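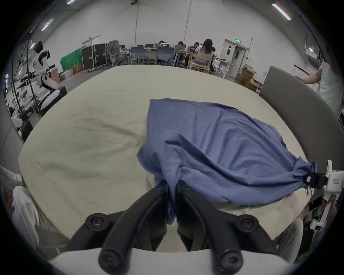
La prenda azul

Expediente 1,582 del Depósito Municipal de Skeden. Objeto: una prenda azul, de punto, sin etiqueta de propietario.

El reglamento dispone que toda prenda sin reclamar sea extendida sobre la mesa redonda, examinada y doblada en presencia de testigos. Comparecieron la señora Sigita Žukauskas, inspectora de textiles, y el señor Trilok Sengar, secretario. El mantel crema, según consta en acta, presentaba arrugas y una leve mancha gris a la izquierda, que el secretario ordenó anotar.

– No es reglamentario extenderla con esa torsión – observó la inspectora.

– El artículo 15 no menciona la torsión – respondió el señor Sengar.

Se acordó suspender el examen y levantar la tela por sus dos esquinas superiores, a fin de apreciar la caída. 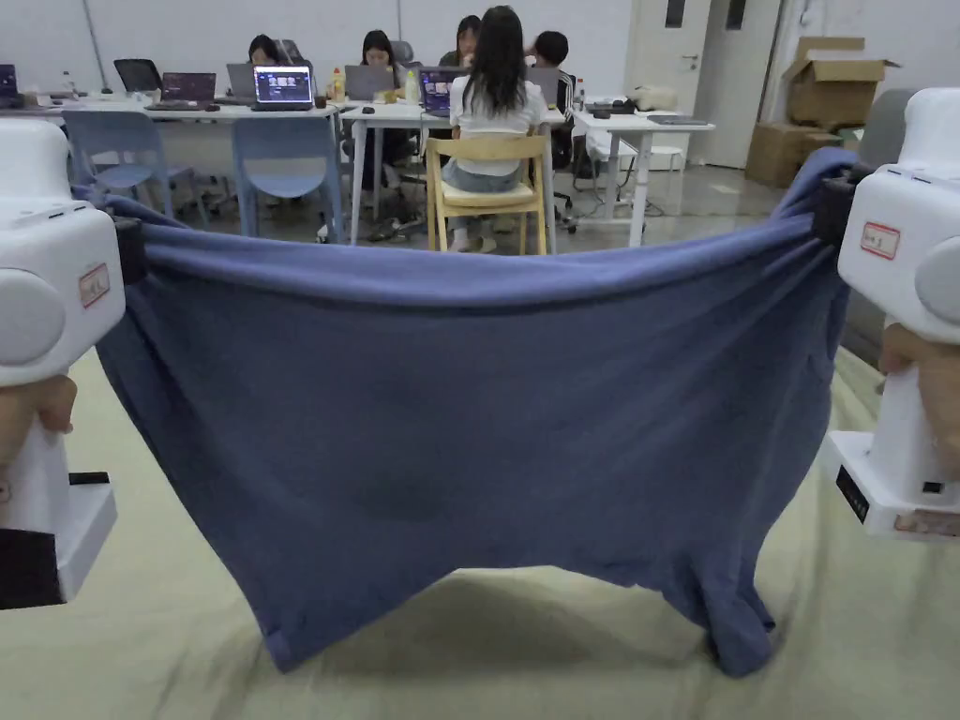 Tiempo de lectura: 2 minutos

La caída resultó irregular. El borde superior cedía en una curva suave y el inferior terminaba en picos desiguales, a poca distancia del suelo. La inspectora dictaminó que se trataba, con toda probabilidad, de una camiseta holgada.

El secretario tardó en escribirlo. Recordaba una camiseta semejante, de su hermano, que partió hacia Paiva un mes de noviembre y de quien el Depósito no guardaba expediente alguno.

– ¿Desea hacer constar alguna observación? – preguntó ella.

– Ninguna – dijo él, y pidió que se aplazara el doblado hasta la mañana siguiente.

La solicitud fue concedida.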